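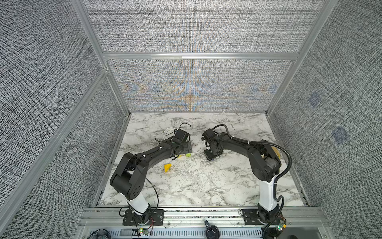
Both arms on the front rail, stock grippers, fixed camera view.

Bimanual cell: parallel grippers or soft fingers for small parts?

slotted_rail
Original poster

Putting this in Grippers & End Effectors but it touches cameras too, so move it if needed.

I have a two-arm cell in an aluminum extrusion box. Both arms are bolted to the front rail and reach in toward the middle of the table. Controllers are Nenix boards, one per arm. The enclosure walls are gray fabric panels, which I picked to cut down on glare and noise.

The job is handing small objects from one arm to the other. Pick with the left, meet near the center, pass to the right, put down. The objects are a mixed bag: small blocks, a yellow wedge, a few round things. I want to choose one gripper type for both sides and stop swapping.

So far I have tried two sets:

Set A, the parallel grippers that came with the arms.
Set B, the Trirnen soft fingers, which bolt to the same wrist.

I ran 400 handoffs with Set A and 24 with Set B before one of the soft fingers tore at the base. I know that is not a fair comparison. Set A dropped the part 31 times, nearly all of them the wedge. Set B dropped nothing in 24, but it was slower to let go and twice the part stayed stuck to the giving finger for a moment.

Questions:
1. Has anybody gotten real life out of the Trirnen fingers?
2. Is there a pad for parallel jaws that handles sloped faces?
3. Does it make sense to run different grippers left and right?

millrace
Reply 1

Parallel jaws on a wedge will always be a fight. You are closing two flat plates on two faces that are not parallel, so it squirts out toward the thick end. Grab it across the two flat sides and the problem goes away. Are you picking the grasp by hand or is something choosing it for you?

slotted_rail
Reply 2

Something is choosing it. Top-down camera, grasp angle from the outline. It can't tell which way the slope goes, so it gets the good pair of faces by luck.

millrace
Reply 3

Then this is a camera problem and new fingers will only hide it. Get depth, even bad depth, and you will see the slope.

torquebin
Reply 4

Disagree with the above. I spent most of June adding depth to a cell like this and got a small gain. What fixed it was compliance. I put 2 mm of silicone foam on the jaws and the slope stopped mattering for anything up to a shallow wedge. Cheap, and you can replace it in a minute.

On the soft fingers, they tear because people run them at the same closing force as the metal ones. Trirnen's fingers on my bench lasted once I cut the current limit on the gripper motor. What were you running?

slotted_rail
Reply 5

Same limit as the metal jaws. So that one is on me.

pinch_point
Reply 6

Foam is fine until you need to know where the part is. With foam on both grippers the part can sit rotated in the giving hand, then it rotates again when the other hand closes. By the time you put it down your angle is anybody's guess. If you only need to drop it in a bin, use foam. If you need to place it, don't.

torquebin
Reply 7

He said "put down." He didn't say to what tolerance.

pinch_point
Reply 8

Right, so he should say.

slotted_rail
Reply 9

Within a few millimeters and any angle I can recover from with the camera. The round parts don't care about angle at all.

grayweave
Reply 10

A few things from looking at your photo.

The conduit on the right arm swings out pretty wide past the elbow. On mine that much slack pulled on the wrist when the arm reached across, and the handoff position shifted depending on which way it had come in. Before you blame the fingers, have the right arm go to the handoff point from three or four directions and measure where it ends up each time.

Also, your table top has a marble pattern. If you are getting the outline from a top-down camera, gray veins under a part can get pulled into the outline. I would lay down a plain mat for one session and see if your bad grasp angles drop.

The lower back panel is showing moire on camera too, blue and orange streaks. Probably harmless if you crop to the table, but if the back wall is in the crop I'd hang something smoother there.

slotted_rail
Reply 11

Good points on all three. The back wall is out of the crop. The table is not, obviously. I liked how the slab looked and did not think about it past that. Will try a mat on Saturday.

millrace
Reply 12

The mat will help the outline. It still won't tell you the slope.

torquebin
Reply 13

You could also add a wrist camera on one side only. I have an Omerović mount that holds a small board camera beside the jaws. It is a plain bracket and nothing special, but it clears the gripper motor and it didn't need any drilling. Giving side gets the camera, receiving side gets the foam. That goes to your question 3. I think different left and right is the correct answer for handoffs. The two hands have different jobs.

pinch_point
Reply 14

I agree with that part. Hard jaws on the giving hand so the pose is known, soft on the receiving hand so it can take up the error. I would not do it the other way around.

oldchuck
Reply 15

I would. We ran it both ways in the shop at Perkside. Soft on the giving side was better for us, and the reason is the release. When a hard hand gives to a soft hand, the soft one has already deformed around the part, and when the hard jaws open the part jumps as the soft fingers relax. When a soft hand gives to a hard hand, the part gets squared up by the hard jaws closing and the soft ones just peel off. We logged 662 handoffs that way and the final pose was tighter than with the other arrangement.

pinch_point
Reply 16

What parts?

oldchuck
Reply 17

Rectangular blocks, mostly. Some short tubes.

pinch_point
Reply 18

Then the hard jaws had parallel faces to square up against. On a wedge they would do what his are doing now.

oldchuck
Reply 19

Fair. I don't have wedge numbers. I would still test it before ruling it out.

grayweave
Reply 20

Whichever way you go, run all the arrangements with the same closing force per finger type and the same number of handoffs. 400 against 24 tells you almost nothing about the drop rate. And log by part. If nearly all the drops are the wedge, an overall number just tells you how often you picked the wedge.

slotted_rail
Reply 21

OK. Mat went down and I had a spare set of fingers, so I did a first pass over the weekend.

Repeat check on the right arm first, as grayweave suggested. It does shift. Coming in from the far right it stops a bit over a millimeter off from the other approaches. I retied the conduit closer to the forearm and that went down to where I can't measure it with what I have here.

With the mat, the grasp angles on the blocks are steadier. The wedge is still a coin flip, so millrace was right about the slope.

Then I cut the current limit on the soft fingers and put them on the right, stock jaws on the left. Ran 100 with the wedge only. 9 drops, all at the pick and none at the handoff. I did see the jump oldchuck described when the left jaws opened. It was small and the part stayed in.

Swapped sides, soft on the left. 100 with the wedge again. 2 drops at the pick, 11 at the handoff, when the hard jaws closed on the sloped faces and pushed it out.

So for the wedge, hard giving and soft receiving is ahead, but not by much, and the drops it does have come from the camera picking the wrong faces. I have not done the blocks either way yet.

pinch_point
Reply 22

That matches what I would expect. Do the blocks. I suspect oldchuck's arrangement wins there.

millrace
Reply 23

All nine at the pick. Depth camera.

torquebin
Reply 24

Or foam on the left jaws. Costs you ten minutes to find out.

slotted_rail
Reply 25

Foam is cut and the glue is drying, so that goes first. I'll price a depth camera either way. How are the fingers holding up on your end, torquebin? These have 200 on them and I can see a faint white line starting at the base of one.

torquebin
Reply 26

Mine got the line early on and it hasn't grown. Keep the current where it is and check it every session. If it opens up when you bend the finger back by hand, change it.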